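Woltance packing bench, weekly check
Filled in by Sorcha MacKinnon, 02/09/2018

Grippers, pads and pivots: OK
Pads wiped, pivots move freely. I squeezed each one open and shut and had a listen, which Gregor Baird says isn't a test, but I can hear a gritty one before I can see it!

Handles and grip strain: COMMENT
Bushra's thumb is sore again after the snack boxes. We used to just scoop the packets in by hand and chat, and now every pick has to be slow and tidy so the arm can learn from it. I'd like a swap every 80 minutes, please.

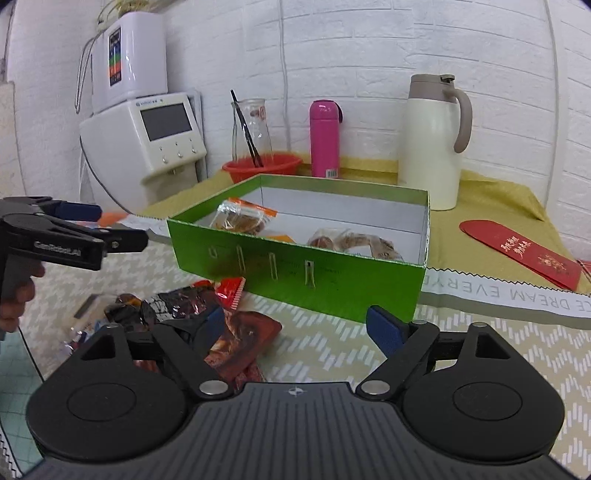
She's also asked for a higher stool (second time of asking), so could Euan please order it.

Cloths and trip edges: OK, just
I smoothed the beige one again. It rucks up when two of us reach in together, so one person calls "in" first. Feels daft, works fine.

Hot drinks and cables: COMMENT
Flasks stay at the back, lids on. Cables checked by hand, no nicks.

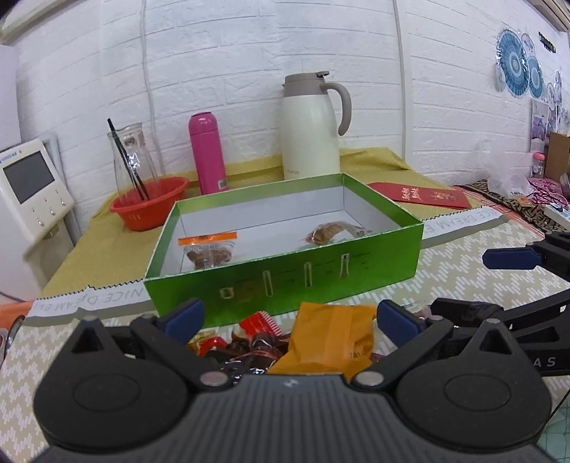
Rota once the arm starts: NOT DONE
Ronja promised us an answer in April. Three of us would move to refilling and checking, and I'd quite like that, but I want it in writing, with the training hours paid.

Next check: Gregor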